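Re: [gripper-users] Fingers drift open during a hold

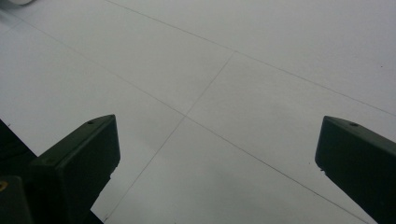 Fingers open over the white surface, nothing held. Note the nick on the inner edge of the right finger, just below the tip.

On 10 August 2020, a list member at Athumani wrote:
> We run the Trala hand tool with the stock green fingers.
> Since the last update ours lets go of parts partway through
> a hold. No error, no beep. The log says "closed" the whole
> time. Has anyone else seen it, and is it the firmware or
> the fingers? We have swapped the cable already.

We have seen the same thing at Stollska, on two tools. In our case it was not the firmware. We rolled one unit back and it still dropped parts.

What we found is that the set screw on the drive coupling backs out. The motor holds position and the encoder sits on the motor side, so the log keeps saying "closed" while the fingers creep open. On the worse unit we got 7 drops in 200 holds. After cleaning the screw, putting threadlocker on it and tightening it again, we ran another 200 and had none. The second unit has only done 32 holds since the fix, so I would not call that one proven.

To check yours, power the tool off, pull the fingers apart by hand and watch the coupling through the side slot. If the fingers move and the motor shaft does not, it is the screw. Please do unplug it first. One of ours closed on a thumb when the power came back during this test. No injury, but it was on the bench supply with the current limit turned off.

The nick is a separate matter. I can't say when it happened or whether it has anything to do with the drops. I am replacing that finger anyway, as a chipped edge can mark soft parts.

I sent the logs to Molia and asked for a warning when motor current falls during a hold. No answer yet. Until then we do not carry anything over people's hands or feet with these tools, and we recheck the screw every 6 shifts.

If your log shows the current dropping before the part goes, please post it. Ours only samples once a second and I would like to see a faster one.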